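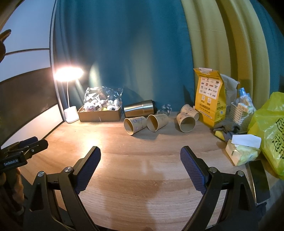 Kacper Piątek writes that he holds 397 units of the Drollard notes, received two letters about the refinancing in one week, and cannot tell from either of them whether he has to do anything before the old notes are repaid. Most of the questions sent to the noteholder desk come down to the same point, and it is answered first.

Drollard Water Refinancing: Questions from Noteholders

Do I have to do anything?

No. Holders of the existing Series B notes are repaid automatically on the redemption date. The money goes to the account from which you receive interest now. You need to act only if that account has changed or if you hold paper certificates.

What is being refinanced?

Drollard Water has two layers of debt. The first is a bank loan taken out to build the Grirneck treatment plant. The second is the Series B notes, sold to the public after the plant began operating. Both are being repaid from a single new term loan. The new loan is senior secured, meaning its lenders rank first and have a claim on the plant, its land and its supply contracts.

Why were there two letters?

The first letter was the conditional notice of redemption. The note terms require it to be sent before the new loan is signed. The second confirmed that the conditions had been met. Only the second letter fixes the redemption date. If you received the first and not the second, check the mailing address on your account.

How much will I receive?

Each note has a face value of 900 dollars. You receive the face value, plus interest up to but not including the redemption date. There is no early repayment premium. The premium period written into the notes ended in July, and the redemption date falls after it.

Interest is counted on a 30/360 basis, so every month is treated as having 30 days. Your own figure may differ by a few cents from one worked out on calendar days. The paying agent's figure is the one that applies.

When does interest stop?

On the redemption date, whether or not you have collected your money. Holders of paper certificates should note this in particular. An uncollected certificate earns nothing after that date.

I have paper certificates. What is the procedure?

Send them to the paying agent, Zieliński Trust Services, with the surrender form enclosed with the second letter. Use registered mail. Sign the form exactly as the name appears on the certificate. Joint holders must all sign. Payment is made within 6 business days of receipt, and never before the redemption date itself.

If a certificate is lost, ask the agent for an affidavit of loss. An indemnity may also be required, and processing will take longer.

Can I refuse redemption and keep my notes?

No. The issuer's right to redeem is part of the note terms and applies to every note in the series. Consent is not requested and there is no vote.

Can I exchange my notes for part of the new loan?

No. The new loan is held by six banks and is not open to individual investors. It is not listed and there are no plans to offer units in it. Transfers between banks are allowed with the borrower's consent -- this has no effect on noteholders.

What happens to the interest rate hedge?

The old bank loan carried a floating rate, and the company used a swap to fix most of it. That swap is being closed out and replaced with one that follows the repayment schedule of the new loan. Any cost of closing it is paid by the company. It is not deducted from redemption proceeds.

Why refinance now?

The old bank loan was a mini-perm. Its term was short compared with the working life of the plant, and its margin was set to step up if it was left in place. The new loan runs to a date shortly before the end of the main supply contract and is paid down in regular installments, so no large balance is left over at maturity.

Will water charges change?

The refinancing does not change them. Charges to the towns served by the plant are set by formula in the supply contract. The formula has a financing element, and half of any saving on it is passed through at the next contract review. The amount is not known until the review is done.

Does this affect the Sodley pipeline?

No. The Sodley pipeline belongs to a separate company with its own debt. Its lenders have no claim on the Grirneck plant, and the lenders to the new loan have no claim on the pipeline. Holders of Sodley paper did not receive either letter and should not expect one.

Is the repayment taxable?

Interest is reported in the usual way for the year in which it is paid. If you bought your notes below face value, part of the repayment may count as a gain or as income, depending on how the discount arose. The paying agent does not hold your purchase price and cannot work this out for you. Ask a tax adviser, and keep the trade confirmation.

My notes are held through a broker. Whom do I contact?

Your broker. The paying agent sees only the total held by each broker and has no record of individual clients. Brokers normally post the cash on the redemption date or on the next business day -- some take longer, and the delay does not earn interest.

Where can I read the full terms?

The note terms and both notices are available from the noteholder desk on request. The loan agreement is confidential. A summary of its main covenants will be included in the company's annual report.

Answers last revised October 2026.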